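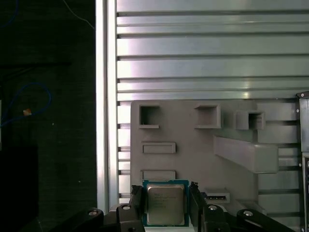
Procesador Intel de sobremesa.

ASOCIACIÓN DE VECINOS Y REGANTES DE VEVBRIDGE
Acta de la asamblea ordinaria

Fecha: 2018-08-26
Lugar: salón de la antigua escuela
Preside: Adoración Manzano
Secretaria de actas: Gladys Mwakyusa
Comienzo de la sesión: 18:00, en segunda convocatoria

Orden del día

1. Lectura y aprobación del acta anterior
2. Estado de las cuentas
3. Reparación de la acequia de Basley
4. Turnos de riego de otoño
5. Equipo informático de la oficina
6. Fiesta de la vendimia
7. Ruegos y preguntas

1. Lectura y aprobación del acta anterior

Se da lectura al acta de la asamblea de marzo. Un socio pide que se corrija el punto relativo a la compuerta del camino viejo: donde dice «sustituir» debe decir «engrasar y revisar», que fue lo acordado. Se admite la corrección y el acta queda aprobada por asentimiento.

2. Estado de las cuentas

La presidenta presenta el resumen de ingresos y gastos desde la última asamblea. El saldo en la cuenta de la asociación es de 803 euros, una vez pagados el seguro y el recibo de la luz del salón. Quedan pendientes de cobro las cuotas de 6 parcelas. Se enviará un segundo aviso por carta a los titulares. Si no hay respuesta, el asunto volverá a la próxima asamblea, donde se decidirá si se aplica el recargo que prevén los estatutos.

Se pregunta por el recibo de la luz, que ha subido respecto al año pasado. La secretaria explica que la potencia contratada es superior a la que se usa y que se puede pedir una rebaja a la compañía. Queda encargada de solicitarla. Una socia advierte de que en la cena de invierno se enchufan las dos estufas y el horno a la vez, y que habría que calcularlo bien antes de firmar nada. Se toma nota.

3. Reparación de la acequia de Basley

Se informa de que el tramo entre el puente y la huerta de Basley pierde agua por tres puntos. El peor está bajo el paso de tractores, donde el hormigón se ha abierto y el agua sale al camino. Los vecinos de la parte baja se quejan de que les llega poco caudal y tarde.

Se han pedido dos presupuestos. El de Construcciones Mwaipopo comprende la limpieza del tramo, el sellado de las grietas y una losa nueva en el paso. El otro, presentado por Clisex, propone entubar el tramo completo y resulta bastante más caro. También obligaría a cortar el riego durante más tiempo.

Hay debate. Varios asistentes prefieren entubar de una vez y no volver a gastar dentro de pocos años. Otros recuerdan que la acequia abierta da de beber a los nogales de la orilla y que se limpia mejor con azada que una tubería. Se comenta además que la tubería necesitaría un permiso que puede tardar meses.

Sometido a votación, se aprueba por mayoría el presupuesto de Construcciones Mwaipopo. Para el pago se acuerda una derrama única de 52 euros por parcela, que se podrá abonar en dos plazos. Las obras empezarán cuando termine el riego de verano. Consta en acta la abstención de los dos socios que tienen parcela junto al paso.

4. Turnos de riego de otoño

Se mantiene el orden del año pasado, empezando por la parte alta. Se recuerda lo siguiente:

Quien no vaya a usar su turno debe avisar la víspera al siguiente de la lista.
Las compuertas se dejan cerradas al acabar.
No se permite bombear directamente de la balsa.
Los cambios entre vecinos son libres, pero hay que anotarlos en el tablón.

Un socio expone que este verano le han quitado el agua en dos ocasiones en mitad del turno. No señala a nadie. La presidenta pide respeto por los horarios y se acuerda colocar un candado en la compuerta central, con llave para quien tenga el turno. Se discute dónde guardar la llave y se decide dejarla en el bar, si el dueño no tiene inconveniente.

La balsa está a un nivel bajo para la época. Si no llueve antes de la siembra, los turnos se reducirán a la mitad y se avisará en el tablón.

5. Equipo informático de la oficina

El ordenador de la oficina, donde se llevan el padrón de parcelas y los recibos, se apaga solo desde hace unas semanas. La secretaria ha perdido dos veces los recibos a medio hacer. Se acuerda destinar a su reparación un máximo de 190 euros. Si el arreglo cuesta más, se consultará a la junta antes de encargarlo. Mientras tanto se hará copia del padrón en una memoria externa, que guardará la presidenta.

Se propone pasar los avisos a correo electrónico. Como bastantes socios no lo usan, se seguirá con el papel y se mandará correo solo a quien lo pida.

6. Fiesta de la vendimia

Se celebrará en la explanada del lavadero, igual que en la edición anterior. La asociación pone las mesas y la leña, y cada casa lleva su plato. Hay que pedir al ayuntamiento el permiso para el fuego y las vallas. Se pide que los coches se dejen en la era y no en el camino de la acequia, que el año pasado quedó cortado toda la tarde.

No hay acuerdo sobre la música. Se deja en manos de quienes se ofrezcan a organizarla, con la condición de que acabe a medianoche.

7. Ruegos y preguntas

Se ruega a los dueños de perros que los lleven atados junto al gallinero del molino.

Se pregunta por la farola fundida de la cuesta. El ayuntamiento tiene el aviso y no ha contestado. Se volverá a llamar.

Una socia ofrece plantones de almendro que le han sobrado. Los interesados pueden pasar por su casa.

Se pide que las sillas del salón se recojan después de cada reunión.

Sin más asuntos que tratar, se levanta la sesión a las 20:15, de lo que doy fe como secretaria.

V.º B.º la presidenta: Adoración Manzano
La secretaria: Gladys Mwakyusa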